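Let the Robot Be Slow, and Show Us the Misses

Posted in Opinion

Went to the Girholm open day in June. Wrote most of this on the train back from Clonanberg so forgive the state of it. I have a point and I want to get it down before it goes soft on me.

The point is that robot demos are too polished and it's hurting everyone, the people who build the things most of all.

Girholm runs out of an old printing building by the canal. Three rooms open to the public, coffee in the hall, a line for the big room by ten in the morning. The big room was Preremex, who had the budget. Lights, a host with a headset mic, music. Their arm packed boxes of tea. It packed them very fast. It packed 258 of them before lunch, there was a screen with the number on it, and people clapped when the number went up. I clapped too. Then I stood there and realised I'd learned nothing at all. Same box, same spot, same tape on the floor. Somebody's kid asked what happens if you turn a box upside down and the host laughed and moved on to the next bit.

That is a good question! It's the only question. And the whole show was built so it would never come up.

Down the hall was Nikzad. Smaller room, no music, folding chairs. They do housework. Plates, racks, lids, the stuff you do half asleep after dinner. Two arms at one table, flowered panels on three sides like a kitchen your aunt wallpapered, and a sheet of paper taped by the door with a tally on it. Tries down one side, how it went on the other. They'd left the misses in. In pen.

I stayed for most of the afternoon. Missed lunch for it.

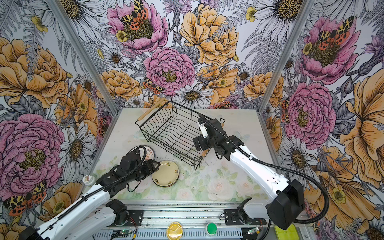

Why is putting a plate in a rack so hard for a robot? A plate is thin and smooth, it gives the fingers only a narrow edge to hold, and it has to go into the slot at the right angle or it catches on the wire and tips.

Anyway. The tally. When I walked in it said 29 tries and a good number of those were marked as drops or "stopped by hand". A man next to me read it and said well that's not very good is it, and left for the tea boxes. Fair enough, he'd paid for parking. But I thought it was the best thing in the building. I knew what I was looking at. I knew what was hard and what wasnt. After an hour I could kind of guess which grabs would go wrong, and I have never once felt that at a slick demo.

Slow, too. Painfully. One plate took so long that a woman in the front row finished a whole sandwich. The engineers didn't talk over it or put on a video. If you asked what went wrong they told you, and a couple of times they said they didn't know yet.

I know the argument against. Money people come to these days. Reporters come. You show a drop and the drop is the clip that goes around, and no one shares the 20 minutes of dull good work on either side. I get it. A firm the size of Nikzad can get sunk by a five second clip. And Preremex didn't lie, I want to be fair about that, the boxes were real boxes and the arm did pack them.

But look at what the polish does. People go home thinking the dishes are solved. Then they're told it'll be a few more years, and they feel cheated, and the next time somebody asks for funding or a pilot in a care home the answer is "you said this worked". We did that to self-driving cars. We're doing it again with kitchens.

And it's bad for regular people who have to decide things. My town is looking at some kind of automation for the school lunch program. The folks voting on it have seen the fast videos, same as me. I'd pay for their bus to go sit on a folding chair in that little room and watch plates for an hour. They'd come back with much better questions. How often does a person have to step in. What does it do with a wet plate, a chipped one, a plate it's never seen. Who picks up the pieces, and I mean that as a staffing question.

So here's what I'd ask of Girholm for next year. Every room gets a tally on the door, kept by somebody who doesn't work for the firm. Every room takes 5 requests from the crowd, unplanned, even if all of them fail. And put the host with the headset in charge of answering that kid.

Preremex won't like it. They might skip a year. Their room would make a nice place for more chairs, Nikzad's ran out by two in the afternoon and I gave mine up to a guy with a bad knee and watched the rest from the doorway.

Coffee was good by the way. Parking was awful, take the train.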